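Unit 2: Comparing Wrist Cameras and Grippers
Instructor: Rajeshwari Krishnan. Laboratory assistant: Ji-hoon Ma

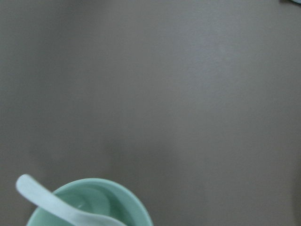
Purpose of the session
Students will compare two wrist cameras, the Nenard and the Umedau, on a single task: lifting a white spoon out of a green bowl. The same arm and controller are used throughout.

Procedure
Each group completes 24 attempts with each camera. The starting pose is to be restored between attempts. Record whether the spoon handle is in view at the start, and note any loss of view as the gripper closes.

Report
Reports are limited to two pages and must include a table of all attempts. Failed grasps are to be listed separately by cause. Requests for additional arm time should be sent to Mr. Ma before the January session.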